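ECG channel drifts against EEG after long recordings, P300 latencies look late
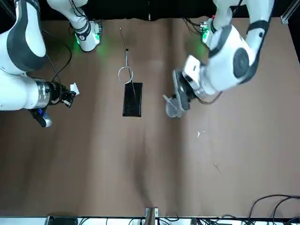 Bench setup, both arms over the tabletop.

Posted by Fernis

We run an auditory oddball task on a Triltia headset (EEG) with a separate Flillier recorder for the ECG. Both write their own files and both are set to the same nominal sampling rate. A trigger pulse goes to the two devices at the start of the session, and I line up the files on that pulse afterward.

Short recordings are fine. In a session of 28 minutes the R peaks on the ECG no longer match the cardiac artifact that leaks into the EEG. The gap grows steadily from start to end. The P300 latency also comes out later than in our previous data from the same subjects, on the same task, with the same electrodes at Fz, Cz and Pz.

Two things I would like to know. Is the growing gap a hardware fault or a clock issue? And can the same cause explain the late P300? The software has a "resample on import" box, which I have left unchecked. Filter settings are unchanged as far as I know. We have 14 sessions recorded this way and I would like to keep them.

Leopold Gisler

The growing gap is clock drift. Two devices with independent crystals will not hold the same rate, whatever the settings menu says. A single trigger at the start fixes the offset and leaves the slope uncorrected.

Send a pulse at the end of the session as well. With two common events you can fit a line and resample the ECG onto the EEG time base. Check the residual in the middle of the file. If it is large, the drift is not linear — temperature changes during warm-up can do this — and you need more pulses.

For the 14 existing sessions, use the cardiac artifact in the EEG as your second marker. Pick a clean run of R peaks near the end, cross-correlate it with the ECG, and take the lag. Do the same at two points in between before you trust the fit.

The P300 is a separate matter. If the stimulus markers are stored in the EEG file, ECG drift cannot move the P300. Look for a constant delay between the marker and the sound. Record the audio output on a spare auxiliary channel and measure it. Also compare the filter type in the export header with the old files. A causal filter shifts the peak later and a zero-phase filter does not.

Leemans

Had the same thing, it was the audio buffer. Set it as low as it will go and restart.

Posted by Fernis

The header shows a causal low-pass on the new files and zero-phase on the old ones, so that part is found. I reprocessed 7 sessions from the raw data and the latencies are back in the earlier range. Audio delay not measured yet — the auxiliary cable comes Friday. Drift correction with the R peaks is still to do.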